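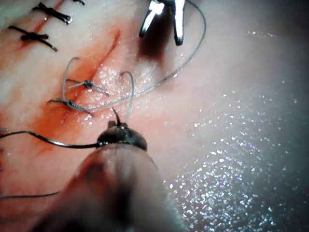
**How long should an instruction sheet for something in the house be?**

One side of one page, in type large enough to read while standing up. If it won't fit, it's two jobs and needs two sheets.

# Writing and keeping instruction sheets at home

These are notes on the short how-to sheets that go on the inside of a cupboard door or on the wall above a machine. I have them for the water shutoff, the dishwasher, the sewing machine, the bread oven and most of the tools in the shop. The manufacturer's manual still gets kept. The sheet is for the five or six things people do with the machine every week, and for the one thing that goes wrong every winter.

## What deserves a sheet

Anything you have had to explain over the phone. Anything you do once a year and have to work out again each time. Seasonal jobs belong here: draining the outdoor faucet, changing the furnace filter, setting the timer on the porch lights back.

Skip the toaster.

The English part of the manual for our Jerno dishwasher is 3,887 words long. I know because I pasted it into a word processor to cut it down. The sheet on the cupboard door is a small fraction of that and covers loading, salt, the filter, and what to do when it stops mid-cycle with the light blinking. In four years I've opened the manual twice, both times for a part number.

## Writing the steps

Do the job with a pencil and a pad next to you. Write down each thing as you do it, including the dull ones like opening the lid. Don't write from memory. Steps you do without thinking drop out, and those are usually the ones a house sitter needs.

Start every step with a verb. "Turn the red handle a quarter turn, so it sits crosswise to the pipe." Put one action in a step, or two if they can't be separated.

Put a warning ahead of the step it applies to. A line that reads "Open the drain valve" followed by a line that reads "Make sure the bucket is in place first" will get somebody a wet floor.

Say what the reader should see or hear when the step has gone right. On my furnace sheet, step four ends with "You will hear a click, then the fan about a minute later." Without that line people press the button again, which starts the whole sequence over.

Use the words printed on the machine. If the button says CANCEL, write CANCEL in capitals. Don't call it the stop button. If the button has only a symbol, draw the symbol by hand after printing. A pen drawing works better than hunting for the right character in a font.

Left and right need a starting point. "Facing the tank, the valve on your left" is enough.

Numbers for steps, plain paragraphs for everything else. If you find yourself numbering past ten, look for a natural break and put a bold line there.

## Testing a sheet

Give it to someone who hasn't done the job and stay in the room with your mouth shut. Watch where they stop. Mark the spot on your own copy. When they've finished, fix those places and leave the rest alone.

The hard part is keeping quiet. If you have to speak, what you said goes into the sheet, usually word for word.

My first sheet for the Sjögren sewing machine failed at threading. I had written "pass the thread through the guides," and there are more guides on that machine than you'd expect. I replaced that line with one line for each guide, in order, top to bottom, and added a pencil number next to each guide on the machine itself. Pencil wipes off painted metal with a damp cloth if you ever sell it.
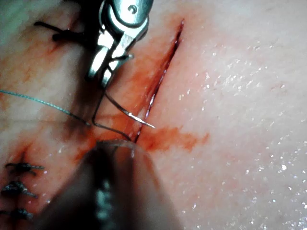 The other thing testing shows up is missing tools. A list of what's needed goes at the very top, before step one, along with where each item is kept. "Flat screwdriver (kitchen drawer, back)" saves a trip. If the job needs a tool that tends to wander off, hang one from a hook near the machine and say so on the sheet.

## Type and layout

- 14 point for steps, 18 or larger for the title. For a basement or garage, go up to 16 for the steps.
- Any plain font. Avoid anything condensed.
- Black on white. Colored paper looks organized but is hard to read under a yellow bulb.
- Leave an inch at the bottom for handwriting. People will add things, and often they're useful.
- Set the line spacing wide enough to lose your place and find it again with a thumb.

Put the name of the machine, the model number and the date of the sheet in small type in a bottom corner. When you replace the sheet, throw out the old one the same day. Two versions on two doors is worse than having none.

## Paper and printing

Ordinary copy paper is fine inside a cupboard. For a wall near a sink or a stove I use the heavier Talley card stock, which stays flat with a tack in each corner and doesn't need a frame. Feed it one sheet at a time through the bypass slot. Through the main tray it tends to jam at the bend.

A laser print will survive a splash and an inkjet print usually won't. If you only have an inkjet, print at the library or a copy shop, and save up several sheets for one trip. The toner cartridge in my printer is rated for up to 2,000 pages, and at the rate I use it, it'll outlast the printer.

Laminating is worth it in 3 places: over the sink, in the garage, and outdoors. Elsewhere it makes the sheet hard to write on, and a sheet you can't write on goes out of date. Trim laminated sheets with a margin of clear film all the way around. If you cut into the paper, damp gets in at the edge and creeps.

No laminator? A clear page protector with the open end taped shut and facing down will last a couple of years indoors.

## Sticking things up

Painter's tape for trial versions. It comes off cleanly for about two weeks, and after that it starts to hold on.

For permanent sheets inside cupboards, use a dab of removable putty at each corner. Double-sided foam tape takes veneer off. I lost a strip of the pantry door that way and it still shows.

On metal, magnets. Keep them away from the control panel.

For short labels (breaker numbers, valve names, shelf names) I use a Futex label maker with the half-inch tape. Clean the surface with rubbing alcohol and let it dry before sticking anything down. Round the corners of the label with scissors and they won't lift as soon. On pipes, wrap the label around so it sticks to itself like a flag. It won't hold on a curve otherwise.

Labels and sheets have to agree. If the sheet says "Valve B," there must be a B on the valve.

## Keeping the originals

Manufacturers' manuals go in one box, standing up, sorted by room. Staple the receipt inside the front cover. Receipts on thermal paper fade, so make a copy and staple that in too.

Tear out the languages you don't read if the manual is stapled in sections. It makes a thick box thin. Leave glued bindings alone or the pages will shed.

Keep the files for your own sheets in one folder on the computer, named by room first and then by machine: *kitchen dishwasher*, *basement water shutoff*. Print one spare of everything and put the spares in the front of the manual box. When a sheet gets torn or soaked you can put up the spare straight away and print another when you get to it.

## Once a year

I go around with a pen in February, when there isn't much else to do in the shop. Read each sheet next to the thing it describes. Cross out whatever is no longer true and copy the handwritten additions into the file. Most sheets need nothing. Last time, 2 had to be reprinted: the thermostat, which had been replaced, and the garage door, where somebody had written "push harder" next to step three and was right.

If a sheet has no fingerprints, curled corners or notes after a couple of years, take it down and keep the file. The wall space is better used for something else, like the trash pickup calendar.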